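Onier Board Set: README

Hi, and thanks for grabbing this! I'm Ettore Mazza, and Onier is the set of robot examples I've been collecting in my workshop, one short run after another, for a model that learns by watching. You get wrist camera video, arm positions, gripper opening and a line of text for each run. This file is the long version of what I'd say if you were standing next to me, so skim it if you like, but please do read the part about the labels before you train anything.

Last edited Thursday, July 17, 2025.

What the robot is asked to do

There's one family of tasks in here, and it's all about thin boards and the frames they go in. The arm moves up to a board, gets its fingers where they need to be, and then slides it, lifts it or pushes it into place. I picked boards because they annoyed me. My earlier set (Pruitt, blocks and cups, you may have seen it) got to the point where the model did fine on nearly everything, and I wanted something thin and flat that punishes you for being a little bit off. Well, I got what I wanted!

Each run is driven by a person. I use a small handheld controller I call Brustusach, which started as a joke name and is now printed in all the config files, so it's staying. You move your hand, the arm follows, and a trigger closes the gripper. Pressing the thumb button starts a run and pressing it again ends it.

What's in the download

The full set is 3000 runs. They're split into folders by session, and each session folder holds:

- wrist.mp4, the video from the camera at the wrist
- arm.csv, the joint positions and the gripper opening, one row per video frame
- task.txt, one sentence in plain English
- notes.txt, whatever I felt like writing down, sometimes nothing

Video and arm data are both saved at 20 frames per second. I tried going faster and all it did was fill up my drive. The clocks are lined up at the start of every run, and the loader checks the row count against the frame count and complains loudly if they don't match.

There's no overhead camera. I know, I know. I had one for a while, but it kept getting bumped, and a camera that moves between sessions without anyone noticing is worse than having none. So the wrist view is what the model gets. It's close, it's crowded, and the gripper takes up a lot of the picture, which is also what the model will have to live with when it's running for real.

The board and frame runs

Most of my July sessions are this setup. The frame is black aluminum extrusion and the board stands upright in it, with the grain running up and down. I like that grain more than I expected to, as it gives the model something to look at on what would otherwise be a big blank patch. From the wrist, close in, the fingers hide the lower part of the board, so anything that depends on seeing the bottom edge has to be worked out from earlier frames or from the arm data.

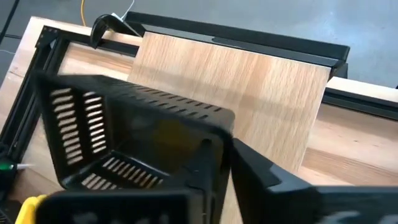 How I collect a session

1. Turn everything on and run the homing script. If it fails, run it again before you go hunting for a real problem.
2. Look through the wrist video and wipe the lens.
3. Check the clamps by hand. Give each one a good tug.
4. Record one throwaway run to get your hands warmed up. Delete it.
5. Record in batches of 16, then stand up and walk around for a bit.
6. Watch the whole batch back at double speed before starting the next one.

Step 6 is the one I used to skip, and the early sessions suffered for it. I'd get to the end of a long evening, feel great, and then find out the controller had been lagging for half of it. Those runs are gone now.

About the labels (please read!)

Every run is marked good, messy or failed in index.csv. "Good" means the board ended up where the sentence in task.txt says it should. "Messy" means it got there, but with an extra grab, a bump, or a long pause while I figured out what I was doing. "Failed" is failed.

I kept the failed ones on purpose, but the loader leaves them out unless you set include_failed to true. If your training looks strangely bad, check that setting first — I've fooled myself with it twice. The messy runs are in by default. I go back and forth on that, and if you compare the two ways I'd love to hear how it went.

The labels are all mine, done by eye, so my idea of messy probably drifted a bit between the first session and the last one.

Things that are a little off

- Lighting changes between sessions. I don't block the daylight, and some runs have bright streaks on the wood.
- Cables show up in a lot of the video. I moved them now and then, so don't count on them being in the same place.
- I'm right-handed and you can tell. Approaches from the left are thin on the ground.
- Session 6 has gripper values flipped, so open reads as closed. The loader fixes it, but if you read the csv files yourself you'll need to do it too.
- Some of the task sentences have typos. I left them alone, seeing as people type like that.

Using it with Clilledov

Clilledov is my training code and it reads this set directly. Point data_root at the folder you unpacked and run the prepare script once, which makes small resized copies of the videos and takes a good long while the first time. If you use something else, the loader is a single Python file with very little in it, and you're welcome to lift it out and bend it to whatever you've got.

Sharing and fixes

Use it for whatever you want, and a mention is nice if you publish. If you spot a wrong label, send me the session folder name and the run number and I'll fix it in the next upload. Left-handed folks with an arm and some boards, please get in touch — I'd really like your runs in here!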